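6 Oct 2021
Chore log, fruit sorting / clearing, bedroom setup

Started late, charger for the second battery pack was in the wrong bag again. Writing this up fast before I forget the order of things.

Question for the week is still the one from the Valuma write-up: can a machine do a plain household chore yet, start to finish, no one stepping in. Fruit into a bowl, that's all it is. A kid of four does it while talking about something else.

Setup is the hand-held grippers, one per hand, operator wears out before the batteries do. Recordings go to Fovitard for training, then the policy comes back and runs on the bench arms at Vumside. So today was all human driven, zero autonomy, don't let anyone quote it as a robot result. It's the other half, what the machine will have to copy.

Wanted soft ground this time. All the earlier recordings are hard table, and the policy has learned that the table pushes back. It leans on it. Put it over anything that gives and it keeps going down until the force limit trips. So: bowl on a pillow, pillow on the bed, duvet left rumpled on purpose.

Fruit notes, mostly for whoever does the next batch:

Kiwi - best behaved. Fuzz gives the pads something to hold. Squeeze it across the narrow way and keep it upright, release low. Leave the sticker on, I asked and Grecu wants labels left on whatever we buy, shops don't peel them for you.

Oranges - fine once you've got them, annoying to get. Come in from the side. If the finger lands above the middle the orange squirts out frontwards and you are chasing it over the pillow.

Pear - bruises. Ours has speckled patches on it already. Light grip or none. Do it last or do it first but dont do it when tired.

Green ones - smooth skin, want to slide. More pad contact, slower lift. 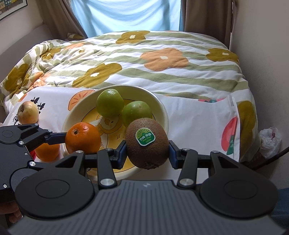 Bigger problem is two hands at once. With one gripper placing and the other waiting near the rim they get in each others way, and the elbows of the linkage stick out further than you think. A person's hand folds up when it isn't needed. These don't. Bench arms will be worse, they have a whole forearm behind them. Need a parking rule for the idle hand, something like back off a hand's width unless holding something. Will write it into the operator sheet.

Bowl shifts too. On a table you can nudge it and it slides flat, on a pillow it tips toward whatever you put in last. I kept wanting to steady it with the free gripper, and I think that should be allowed, even encouraged. That's how anyone does it in a kitchen. Current instructions say one hand on fruit only. Change that.

Light: window behind the bed, cloth over it, still bright. Near side of the pillow goes into shadow. Didn't touch the exposure. If the policy can only see fruit in nice even light it's no use in a house anyway. Patterned bedding is the same argument, there's fruit printed on the pillow and I would like to know early if the detector tries to pick up a persimmon that's only ink.

Numbers from the bench, copied off the whiteboard before it gets wiped: 734 attempts logged on hard table since January, 694 ended with the fruit in the bowl. Sounds great. But 55 of the good ones needed a person to nudge the bowl back, and I'd count those as failures if it was my kitchen. Nothing yet on soft surfaces worth writing down.

So can it do the chore. On a table, with someone near by, mostly. On a bed, don't know, my guess is no until the downward push is fixed. Shop floor people keep telling me their bins are worse than any duvet and they're probably right.

To do
- new finger pads, left one on the placing hand is getting shiny
- ask Vumside for force traces, not just pass/fail
- idle hand rule + bowl steadying into operator sheet
- repeat with 2 pillows stacked, bowl higher
- eat the pear or bin it, it won't last anohter session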